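How to sort and fold alongside a two-armed robot without losing your mind

I've worked the folding tables at Dander Linen & Clothing for 15 years, and in September we got Ziltico arms on my bench. If yours are coming, start with the heavy stuff. Denim seams are thick, so go slowly and let the jaws settle before you pull anything square.

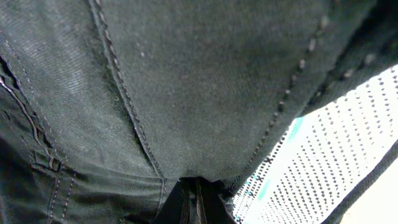
Johannes Du Plessis

Step one, sort before you switch on. I used to sort as I folded (old habit!), but the arms like one piece at a time, so keep your waiting pile off to the side. Check pockets and linings by hand too. A lining that's poking out will throw the fold off every time.
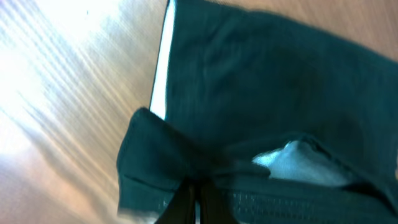
Kuo-hua Kan wrote in to ask whether the hours got cut once the arms were running, and whether anyone got a say in it. Fair question! Our hours stayed put, but the job is more checking and less folding now, and we had to push for the training to be paid.

Step two, give it one cloth and clear space in front.

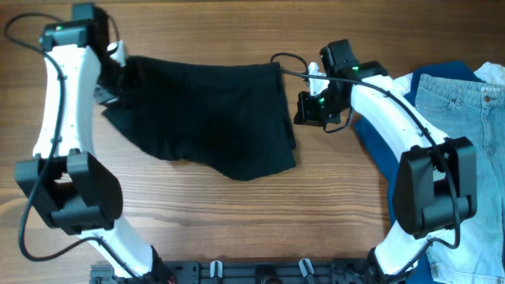 Black cloth held between both grippers, jeans waiting on the right.

Step three, learn the stop button before anything else on the panel. We did 97 pieces on our first shift, well short of the 200 we'd been told to expect, and most of the gap was me dithering over when to step in. My shoulders are heaps better, though I do miss having a yarn across the table. With dark colours I slow right down, and when it's navy or teal cloth on pale wood like this, I follow the line where the two meet to judge whether the piece is straight. Then log your count and swap over after 2 hours.
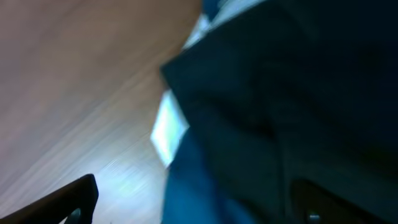

Swapping over matters more than the supervisors reckon, and it took us a while to get it on the roster. Watching is tiring in a different way from folding. When I come back from a break I look at the cloth first, like that rounded edge lying over the wood, and only then at the panel. If you can't tell what you're looking at, hit stop and straighten it yourself.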